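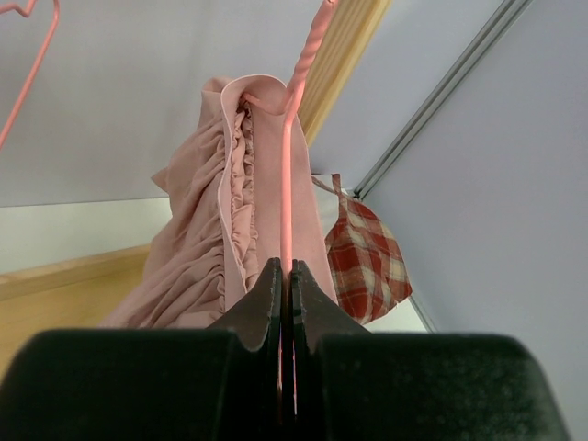 My aunt kept the pink garment through two moves, first to Drulludville and then, one wet September, to the flat above the bakery in Fajardo, and she never once wore it that I knew of. She liked it for the ruffles, she said, and for the man at the shop who had let it go for 16 when the ticket said 40 — a kindness she went on mentioning at every supper for years. I hung it by the window and went to put the kettle on.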